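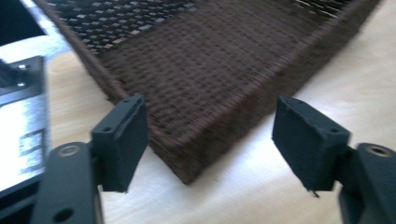

A reader of our last page complains that we have written more rules for picking up a basket than her parents ever wrote for raising children. She would like to know whether a household robot can't simply be told to get on with it.

It can be told. It will then get on with it, and you will be picking raffia out of the carpet until February. The rules stay, and there are a few more of them this time. They are the ones we keep pinned up at the Skedesine workshop for anyone working with a gripper, whether it's held in the hand to record a task or bolted to the end of the Xenos arm to repeat it. Most of them apply just as well to the gadget in your own kitchen.

Baskets and other woven things

Treat a basket as a soft object that is pretending to be a hard one. The walls give, the weave catches, and the corner you thought was square has opinions.

Before the fingers go anywhere near it, run your hand round the rim and the base. Anything that snags your skin will snag a pad. Tuck loose ends back in with a blunt needle. Don't snip them flush, which leaves a row of tiny spikes and a weave with nothing holding it together.

A corner is usually stiffer than the middle of a side. If you're tipping a basket up on one corner, open the fingers wider than the corner first and bring them in evenly. Coming in on one side only will walk the basket across the table, and people have been known to follow it the whole way with great concentration.

Keep out of the open part of the weave. Where there are gaps you can see light through, a finger can poke in quite happily and then decline to come out. Hold the close-woven part, or the rim if the rim is sound.

Empty it first. We know it says so on the wall already. It says so because of the clothes pegs.

The table

Clear everything you don't need, then look at what's left and clear some of that. Things at the edge of the table count as being on the table.

Pale wood under a strong lamp bleaches out on camera, and a camera that can't see the grain can't tell where the table is either. Turn the lamp to the wall or hang a bit of greaseproof paper in front of it (in front, well clear of the bulb, and please don't write in). A dull cotton cloth helps too, if it's taped down. An untaped cloth becomes part of the task.

Shiny metal throws a highlight that moves as you move. Swing it round until the glare goes somewhere else, or drape a tea towel over it, so long as it isn't something that gets warm or has a fan.

Leave a finger's depth between the gripper and the tabletop when you come in low. Scraping along the wood is hard on the pads and the varnish, and makes a noise that empties a room.

Looking after pads

Check the pads at the start of every session and again after anything with fibres: baskets, rope, jumpers, the good rug. Look along the lower edges in particular. A dangling thread might belong to the pad or to whatever you last picked up, and it's worth finding out which before you pull it.

If the pad is fraying, trim the thread close with nail scissors and put a dab of fabric glue on the end. Leave it overnight. If it frays again in the same spot, change the pad, and change the other one with it. A new pad opposite an old one grips like a person with one shoe on.

Textured pads can be cleaned with a soft toothbrush and a little washing-up liquid in warm water, off the gripper and dried flat. Retire the toothbrush from other duties. Write PADS on the handle in large letters. We can't stress the lettering enough.

Screws want checking as well. Fingers work loose slowly and then all at once. Nip them up by hand with a driver that fits, and stop when they stop. A dot of nail varnish across the screw head and the arm will show you at a glance whether anything has crept. Any colour will do, although the workshop has run out of tasteful ones.

How many times is enough

Fila, our project for putting things back where they live, has been recording household jobs by hand for long enough to have argued about this. The house rule is 100 good goes at a task before anyone tries it on the arm, and 1,000 before anyone is allowed to use the word "reliable". There was a proposal to make it 2,000. It was made by someone with no baskets on their list.

A good go is one you would be happy to see copied exactly. The arm has no idea that you sneezed, or that the second nudge was an accident, and will faithfully learn to nudge twice. If you fumbled, mark it as a fumble straight away. Don't delete it and don't be a hero about it. Fumbles are useful when they're labelled and poison when they aren't.

Move a bit slower than feels natural. If the picture smears when you play it back, slower again. Take a break when you notice you've started showing off.

Start each go from a different place. A basket that always sits on the same spot teaches the machine about the spot.

House rules once the arm is switched on

Stop button within reach of whoever is nearest, and nothing hung on it. No tea towels, no lanyards, no festive decorations.

Long hair up, scarves off, sleeves rolled. This goes for visitors, and it goes for visitors who are only having a quick look.

Never hand something to the arm, or take something from it, while it's moving. It isn't being polite and it doesn't know you're there. Put the thing down on the table and step back, as you would with a goose.

Mark the reach on the floor with tape and add a step's width all round. Pets and small children go behind a closed door; a firm word does not count as a door.

Keep the force turned down until the job has gone well with something you don't mind losing. The Varnero kit in our workshop has 2 force settings, labelled low and high, and we have put a piece of tape over high. Plenty of household jobs can be done on low. If yours can't, it may be a job for a person.

Read the maker's instructions and keep them where the machine is. If our page disagrees with them, go with theirs. They've seen your machine and we haven't.

When to leave it alone

Some things we won't put in a gripper at all: knives, anything with a flame, hot pans, glass with a history, anything living. Antique baskets are on the list too, after a conversation with an aunt.

As for the reader's other question, about whether the arm could be taught to fold a fitted sheet, we've passed it on to Fila and been asked not to do so again.

Page last changed 30/01/2025. Corrections to the workshop, please, with the rule you're cross about written at the top.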